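# Revadix Major 6 e-reader and note tablet

Sold by Skukska. Page notes by Gaurav Shukla, who buys the tablets for this shop and doesn't like most of them.

The maker calls the Major 6 "the tablet for people who are done with tablets." I've heard that line from at least three other companies, and two of them don't make tablets anymore. So take the slogan for what it is. The question for a buyer is whether a gray-scale screen with a pen is worth having when there's probably an older tablet sitting in a drawer at home that still turns on.

For some people it is. If you read long documents and mark them up, the Major 6 is pleasant to use. Text is sharp, the screen doesn't glow at you, and the pen feels closer to a pencil than I was ready to admit. If you mostly watch video or play games, please don't buy it. The screen redraws slowly and everything that moves looks bad.

## What you get

- Tablet with matte gray-scale screen
- Pen with 6 spare tips
- Charging cable (no wall plug)
- Printed quick start sheet, which skips the one setting people ask about (see below)

The folding cover is extra. I'd get one, though not the maker's own. The magnets on that one are weak and it slides off in a bag.

## Battery

The box says up to 50 hours of reading. I have never reached it and I don't expect you will. That number assumes the front light is off, wireless is off, and you aren't writing. Turn on the light in the evening and take notes during the day and you'll be charging it a couple of times a week. That's still better than a regular tablet, and I wish they had just said so.

## Pen and handwriting

Writing is the best part. The pen needs no charging and the lag is small enough that I stopped noticing it after a day. Handwriting search is another story. It reads neat printing well and my cursive hardly at all, and it will turn a grocery list into something from another planet. The maker promises this will get better with updates. Maybe. I'd buy on what it does today.

The setting people ask about is palm rejection. It ships set to low, so your hand leaves stray marks. Go to Pen, then Touch, and set it to high.

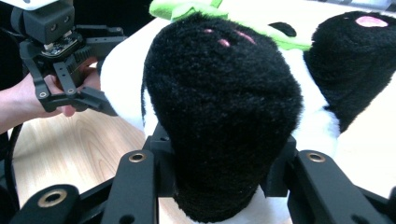
Pictures and color are where the sales talk gets thin. The Major 6 shows photos in shades of gray, and the maker's "rich tone" mode mostly adds contrast. Large, plain shapes come through fine. Fine dark texture does not – the shaggy black pile on a plush toy tends to close up into one dark patch, and little pink stitches like those on that furry limb turn into pale gray ticks. Picture books for small kids lose most of their charm the same way. If color matters to you at all, look elsewhere.

## The Buvurent plan

Every Major 6 comes with a trial of Buvurent, the online storage service that syncs your notes. The trial runs 6 months. After that it's a monthly fee, and the sign-up screen makes it look as if you need it. You don't. Notes can be copied over the cable as plain PDF files, and that works on any computer I've tried. Without a plan you can keep 1,000 pages in sync for free, enough for a lot of meetings. I turned the plan off and haven't missed it.

Do check the renewal box during setup. It comes already ticked.

## Returns

Opened units can come back if the screen is unmarked and the pen is in the box. Used pen tips are fine. Please sign out of your account first, or we can't reset the tablet and the refund takes longer.

A newer model has been rumored since April. I've seen no firm details from Revadix and I'm not taking preorders for it.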